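Bench notes: getting the arm back on its feet

Mon 7 May

Right, where were we. Last time I'd got as far as saying the gripper was closing a hair to the left of everything and that I was going to leave it alone until after the bank holiday. I did not leave it alone. I was up until two in the morning with a torch between my teeth and a mug of cold tea on the controller (don't do that either).

First job was the bolts. I went round the base with the torque wrench and one of them turned far more than I'd have liked before it clicked. I must have nipped it up by hand in July when we moved everything and then forgotten it. So that was part of my left-hand drift, and I felt a bit daft.

After that came the fingers. The old pads had gone shiny, so I peeled them off, cleaned the metal with alcohol and stuck on a fresh set from Kellberg. They're a touch thicker than the last lot and the gripper needs homing again afterwards, otherwise it thinks it's holding something when it's holding air. Ask me how I know! It tried to hand me nothing at all 13 times before I twigged.

Then the cable. Yung-ching Hsu had been telling me for weeks that my cable loop was too tight at the wrist, and she was right, as usual. I've let out a good bit of slack and swapped the zip ties for hook-and-loop straps, so I can undo the lot without snips. It looks scruffier but it moves much more freely, and the nasty little tug near the end of the reach has gone.

With the hardware sorted I went over to Purkanex, my simulated copy of the cell, to redo the approach heights before trying anything for real. I'd much sooner crash a drawing than a finger. The red and white teeth are a pig of a thing to pick up, all curves, so they make a decent test: come in from straight above, stop short, check the fingers are square, then go down slowly.

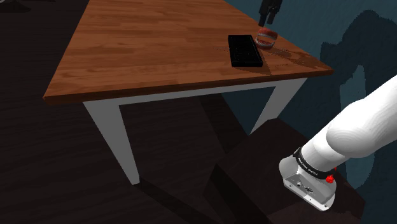

Render: my own, from the Purkanex scene. Help yourself, but a link back would be nice.

I've kept the black tray right next to the teeth on purpose. With the tray that close there isn't much room for an open finger, and if my offsets are out I want to find out there first. The new hover height is a good bit more than the old one, which costs me a moment on every pick, but I can live with that.

The long run went on overnight in the sim: 624 picks, and the log shows 2 misses, both with the teeth turned nearly side-on to the fingers. I've an idea that's the grip width I typed in and nothing to do with the approach, so I'll try opening it wider tomorrow.

Still on the list: grease for the rail, a proper label on the emergency stop lead, and finding out where the other hex key went. If you've used the thicker pads on a small gripper, do leave a comment and tell me how long yours lasted.

Filed under: workshop, robot arm, maintenance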